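Washing old plush toys without ruining the stuffing

Posted by galtside_attic

I picked up a box of secondhand soft toys for the playroom at our building in Galtside. Most of them have no care label left. A few smell like a basement and one or two feel lumpy already. Can I put them all through the washer, or will that make the lumps worse? The washer is a plain top loader with a delicate setting. I'd like to have them ready by April.

hakbridge_mom

I just throw mine in on cold and they come out fine. Use a pillowcase.

Bjarnason

Depends what's inside. Squeeze each one first. If you feel beads, a music box or crunchy foam, keep it out of the washer and wipe the outside with a damp cloth and a little dish soap.
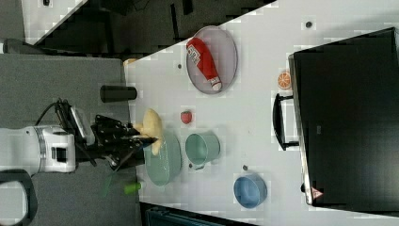
Polyester fill can go in on delicate, cold water, in a tied pillowcase or mesh bag. Don't load more than 3 at a time or they won't rinse well. Skip the fabric softener – it leaves the fur greasy.

Drying matters more than washing. Press the water out in a towel, don't wring, and leave them by a fan for at least 12 hours. Break up the lumps with your fingers while the fill is still damp, then again at the end. If the middle feels cool, it isn't dry yet.

flirnow

For the basement smell, try baking soda before any water. I use about 200 grams in a trash bag, shake the toy around in it, leave it overnight and vacuum it off. Worked on two of mine, the third still smells.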